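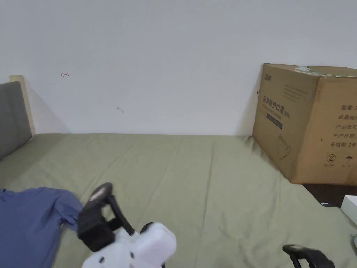 Figure 3. Green bed sheet against a plain white wall, with upholstered headboard at left.

3.2 Bedding and surface wear

Sheets were drawn from 277 households in the Radus and Dumik districts. Each household kept one fitted sheet in use for 7 weeks and washed it at its normal setting. Crease depth was scored on the Engebretsen scale, with the sheet left as found - no smoothing before scoring. Pilling was counted on a separate swatch.

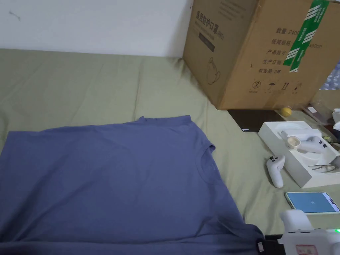
3.3 Laundering records

Wash logs were kept on paper and entered twice. Spin speed was the strongest predictor of crease score; sheets spun above 900 rpm scored higher in both districts. Detergent type had no clear effect.
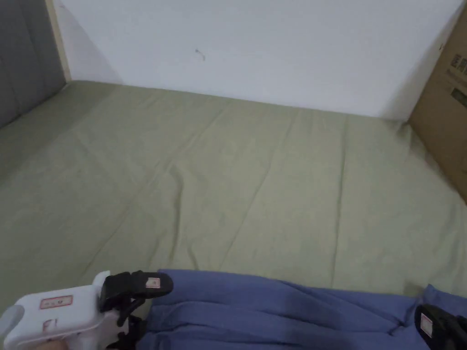

Line drying lowered the score in Dumik only. Homes there had more outdoor space, and sheets were hung singly - in Radus most were folded over indoor racks. Logs from January were left out of this comparison.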